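Installation and the Borrowed Room
Handout 6: Rooms that pretend to be other rooms
Course tutor: Krystyna Domański
Revised 2025-06-21

Read this before the seminar, please, and not during it. I can see you doing it.

Where we left off

Last session ended in the middle of an argument about whether a stage set becomes an installation if you take the actors away. Hubert Czerwiński, who is teaching the parallel group, says yes and has said so in print. I say it depends on whether you can walk behind it. Both positions are permitted in the essay. "Both are valid in their own way" is permitted too, but it will cost you marks.

The term I'm using for this half of the course is the borrowed room. A borrowed room is a full-size interior, built inside a gallery or museum, that takes its layout and its manners from some ordinary place: a waiting room, a bank, a school canteen, a kitchen somebody seems to have just left. It differs from a period room, the kind with a rope across the doorway and a Georgian fireplace, because a period room asks you to believe that it came from somewhere. The borrowed room makes no such claim. It was built on Tuesday out of stud wall and everyone knows it.

Four terms you will need

Threshold. The point at which the visitor stops being in the museum and starts being in the work. Usually a door, sometimes a change of floor. Weak thresholds have a wall text next to them.

Script. The set of things a room expects you to do. In a waiting room you sit and avoid eye contact. In a shop you pick things up. The interesting works give you a script and then make it impossible to carry out, such as a ticket machine with no counter.

Dressing. The small stuff. Leaflets, coat hooks, a mug. The word is from film and theater, and artists dislike it, so use it with care if you meet any.

Tell. The detail that gives the game away, on purpose or not. The sockets that aren't wired. The window with a light box behind it. When you write about a tell you must decide whether you think it was meant, and say so.

Case study: Gesard

Gesard was shown for one summer in the lower hall at Zaddale, and most of what follows comes from my own visits and from the floor plan that Zofia Kubiak drew up for the exhibition booklet. The artist was Lech Zalewska. The work filled the entire hall with the public areas of a hotel: reception, lift lobby, breakfast room, a corridor with 11 numbered doors. One of the doors opened. It opened onto a second corridor, shorter, with the same carpet.

You entered past a reception desk with a bell. If you rang the bell, nothing happened, and this turned out to be the most discussed feature of the whole project. Reviewers were divided. One wrote that the silence of the bell was "an indictment of hospitality under late tourism." Another thought it was broken. I rang it on all my visits and I'm still not sure, but I did notice that people rang it once, politely, and then stood there for far longer than anybody stands in front of a painting. Make of that what you can. It would be a decent essay.

The breakfast room was the part the press photographed. Tables laid for the morning, chairs slightly pulled out, a buffet counter with empty steel trays. The trays were real catering stock and the fruit was not. Zalewska has said in a talk that the budget went on surfaces, and it shows: he treated tabletops the way other sculptors treat bronze. Stone or something meant to pass for it, lacquer, printed film over board. The visitor put a hand flat on a table to find out which, and that gesture, repeated all day, is what he says the work was about. He also says it was about his uncle. The talk was long.
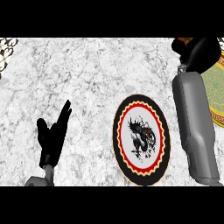
Fig. 1. Veined white marble surface, rendered.

On surfaces, a little more. There is an old snobbery about fake marble that goes back well before any of us. Church interiors all over Europe are full of painted plaster columns imitating stone, a technique called scagliola when it is done with pigmented plaster and simply marbling when it is done with a brush. Some of it cost a great deal of money and took more skill than cutting a slab. So when a critic calls a surface in an installation "cheap," ask what the writer is objecting to. It may be the material, it may be the finish, or it may be that they were fooled from across the room and are cross about it.

Compare: The Wasilewska Rooms

Same year, opposite temper. Sarmīte Butkienė was given a former print shop and built three rooms in it, each a copy of the one before with something left out. Room one was a furnished office. Room two was the office without paper. Room three was the office without paper or anything that holds paper, which leaves surprisingly little: a lamp, a chair, a radiator and a plant.

Where Zalewska wants you to touch, Butkienė had a strict rule about hands, enforced by an attendant in the corner of each room. The attendants were paid museum staff and sat where an office worker might sit. Half the visitors took them for performers. The attendants, asked about this in May by one of my students, said they took the visitors for performers as well.

Note the order of the rooms. You could only walk it one way, and you left through the print shop's old loading door straight onto the street, with no gift shop, no coat check and, on the day I went, no warning about the rain. A few writers treat this exit as a fourth room. I think that is generous to a loading door, but Hubert will tell you otherwise at length, and he has slides.

The numbers question

Somebody always asks whether any of this is popular. Gesard had 3,496 visitors on its final weekend. The Wasilewska Rooms, across the whole run, let in 49 people at a time and turned others away at the door, so the total mostly tells you how big the building was. Attendance is evidence of something, but please work out what before you put it in an opening paragraph. A queue may mean a good review, a free Sunday or a working air conditioner.

Documentation, and its problems

Neither work exists now. The hotel went into a skip, apart from the bell, which is in a private collection and presumably still isn't answered. What we have are photographs, plans and the memories of people who were mostly taking photographs.

Be careful with the photographs. Borrowed rooms photograph extremely well, and in a good print the tells disappear. The official views of Gesard were taken before opening, from a ladder, with the house lights off. No visitor ever saw it like that. Phone pictures are worse in every technical way and far more useful, as they show where people stood, what they leaned on and which door they tried first (the wrong one).

The Fotano archive holds both kinds. You will need to book, and the reading room closes for lunch at a time it does not publish.

For the seminar

Bring one borrowed room you have walked through yourself. Furniture showrooms count. So do airport chapels, model apartments and the fake living room at the back of the carpet store. Write a page on its script and a page on its tell.

Draw the plan from memory before you look anything up. Mark your own route on it. If you can't remember where the exit was, draw it where you think it was and leave it there; we'll compare.

Don't bring a work you only know from pictures. Last year I received six accounts of the same hotel corridor, all describing the view from the ladder.

Essay topics

1. "The silent bell." Discuss one installation in which an object refuses to do its job.
2. Is the museum attendant part of the dressing? Argue one side.
3. Write a history of one imitation material, from any period, and its reputation.
4. When does a set become a room? You may disagree with me. You may disagree with Hubert. Please don't quote us at each other.

Essays go in the tray outside my office. The tray is real.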